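Marikar Guest House -- Host Set-Up Guide
Section 2: Room turnover and welcome tray
Last updated: April
Print this page | E-mail this page

Read thru once before your first Saturday. Most of it is the same every room.

1. Strip the bed. Sheets and pillow cases in the white bag, covers only if marked or if the guest stayed more than a week.

2. Windows open while you do the bathroom. Close them before you leave -- Yolanda got rain on the carpet in 27.

3. Make the bed. Bottom sheet tight, cover pulled level both sides, pillows last.

NOTE: Covers don't match between rooms. Fine. Don't swap them about to make sets.

4. Welcome tray. Snacks from the hall cupboard, all sealed, check the dates. Reading material goes on the tray too, flat. Tray goes on the bed, not the desk.

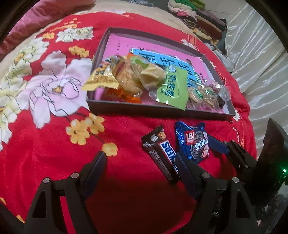

5. Heater dial to 2. Not off. Takes forever to come back up if it's off.

6. Reset the door code on the Vorkeo keypad:
 a. Hold the star key till it beeps.
 b. Enter host code, then star.
 c. Enter new guest code twice. Star again.
 d. Test with the door OPEN.

CAUTION: If you test with the door shut and the code didnt take, you're locked out and Shafiq has to drive over with the key.

7. Text the new code to Menaka. Room number first, then code. Nothing else in the message please.

NOTE: Nut allergy on the booking sheet -- leave the snacks off completely, put a water bottle out instead.

8. Bins, lights, hallway mat straight. Sign the sheet by the stairs.

Room 29 has its own keypad, older type, steps are in Section 3. Linen short? Ask Jamila before noon, she places the order then.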